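The Takeout Counter Test

For eleven years I managed a small takeout place, first as an employee and then as a partner. Now I only help with the books, and this gives me time to read about machines that will soon do our work. Every month somebody sends me an article. The article usually says that the robot waiter, the robot cook and the robot housekeeper are almost ready. I would like to give my opinion from the side of the person who has packed many orders by hand.

I do not laugh at these machines. My first boss laughed at online ordering, and we lost a good year by his laughing. But I think the question "can a robot do chores yet?" is asked in the wrong way. People ask it as if a chore was one thing. In my experience a chore is a chain of small things, and most of them do not have a name.

Take the order of two coffees to go. On our old training sheet this was one line: "Pack drinks." Behind this line there is a lot. You open the bag so that it stays open. You put the cups in the carrier and you press until you feel that they sit. You lower the carrier into the bag and keep it level, although the bag is narrow and the carrier has corners that want to catch the paper. Then come the napkins and the stirrers, on the side where they will stay dry. A new worker of seventeen years learns it before lunch on the first day, and after this we never speak about it again.

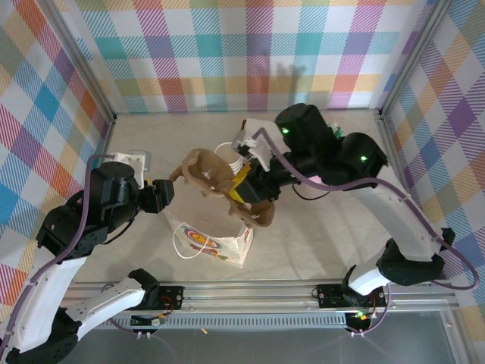 A molded cup carrier held over an open paper bag.

When I look at a machine doing this kind of work, I look first at the material. A paper bag is a terrible object for a robot, I think. It has no fixed shape. If you push one side, the other side moves. The carrier is a little better, but the molded pulp bends, and no two carriers in a pack are bent the same way. We bought ours from a supplier named Wimard, and I remember one delivery where every second carrier was glued to its neighbor by its own dust. My workers shook them apart without thinking. I would be curious to see which company has written a program for this shaking.

The factories solved this problem long ago by removing it. In a factory the part arrives always at the same place, with the same side up, and if it does not, the line stops and a person comes. This is a clever solution and I respect it. My cousin works at Tamuno, where they fill and close jars, and the closing machine there runs whole shifts with one person to watch over it. But a kitchen counter on Sunday at noon is not a line. The cups are where the last person left them. Somebody has put the napkins on top of something else, and the bag stands where there was free space.

So I was surprised in the last years, and I want to be fair about it. The newer machines do not need everything fixed in its place. They look with cameras, they try, and some of them learned from many examples of people doing the same task. I have watched such arms take a soft or a crooked object and hold it in a way that looked almost natural. Ten years ago I would have said that I will not live to see it.

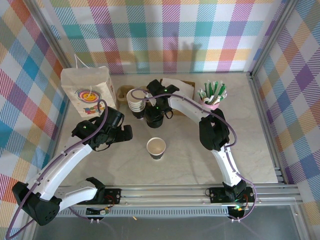

Still, between holding a cup and running a counter there is a large distance, and I think the articles jump over it. I can measure it a little. In our last full year I kept a notebook of complaints, because my partner believed we had too many. For one month, July, we packed 2262 orders and we had 47 complaints. This made us ashamed, and we worked hard to bring the number down. Now imagine a machine which does the task well nine times from ten. In a laboratory this is a success and people clap, and they are right to clap. On my counter it would be more than two hundred angry customers in a month, and some of them with coffee on the car seat.

Speed is the other matter. A good worker at our place packed a simple drink order in 20 seconds, and during it she also answered the phone and saw that the milk was almost finished. I do not expect the machine to see the milk. But if it needs 4 minutes for the same bag, then I must buy a lot of counter, and in my town the counter is more expensive than the robot.

Some friends answer me that speed always comes later, and that I should compare with dishwashers. The dishwasher is slow too, they say, and nobody washes by hand to save time. This is a good argument and I have thought about it. The dishwasher is slow, but it is slow alone, with the door closed, while I do something else. If a robot could pack alone at night, or fold the laundry while the family sleeps, I would forgive it the speed completely. What I could not forgive is to stand next to it. A helper that must be watched is a second job, and I had enough of those with the Ikska ordering tablet, which froze whenever it rained.

For the home I am therefore more hopeful than for the shop, and I know that many people believe the opposite. At home there is no line of customers. If the cups are put away by evening, it does not matter if it took one hour. My mother has weak hands now, and for her a slow machine that can lift a cup from the table and put it on a shelf would already be worth something. She does not need it to be elegant. She needs it to not break the cup, and to stop when she says stop.

For the shop, my opinion is more careful. I would accept a machine first for the dull preparation: opening bags, setting out carriers, putting stirrers with napkins. A mistake there costs a bag. The full order, with hot liquid in it, I would leave to people for some years more. I would also ask every seller to show me the hour after the demonstration, with an ordinary box of supplies opened in a hurry and a worker who is paid to be in the way.

My former partner disagrees with all this. He has seen a brochure from Dullico and he wants to be on the waiting list. I told him that I will come on the first morning and bring the carriers myself, from the bottom of the box.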